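Moving a demonstrated pick when the bin isn't in the same spot
Posted in Robot Help, February 2023

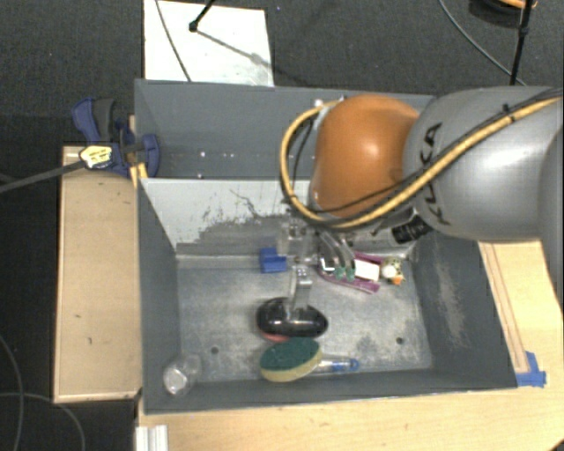

KUKA arm over the back and middle of the bin, gripper above the glossy black piece.

Hello all! I've been teaching our arm at the Moltham workshop to pick mixed household bits out of a divided bin, mostly by driving it with a hand controller while it records. I have 164 demonstrations saved and I'm rather proud of them — my thumbs are less so. The trouble is that playback comes down a finger's width to one side whenever the bin has been shifted. Sponges forgive that, but small hard things don't. Should I record everything again, or can the old runs be saved?
wulimis

Please don't throw them away! I did that once in May and I still feel sick thinking of it. If your runs are stored as joint angles, convert them to gripper positions measured from a corner of the bin. Then touch the gripper to that same corner, and to 2 others so you catch any twist, each time the bin moves, and shift the whole path to match. Try it slowly and well above the floor of the bin first, with your hand near the stop button. You'll still want fresh demonstrations for anything close to the divider, as the wrist may need to come in at another angle there.
sandhu_bench

Just clamp it down harder. Worked for us.
clirnville

Clamping is fine if the bin never has to leave the table, but ours goes off to be refilled, so I'd go with the corner method above. One thing to add: slow your hand down for the last bit before the grasp when you record. My early runs were all swoop and no settle, and they replayed terribly however well I'd lined things up. Good luck, and do come back and tell us how you get on!
moltham673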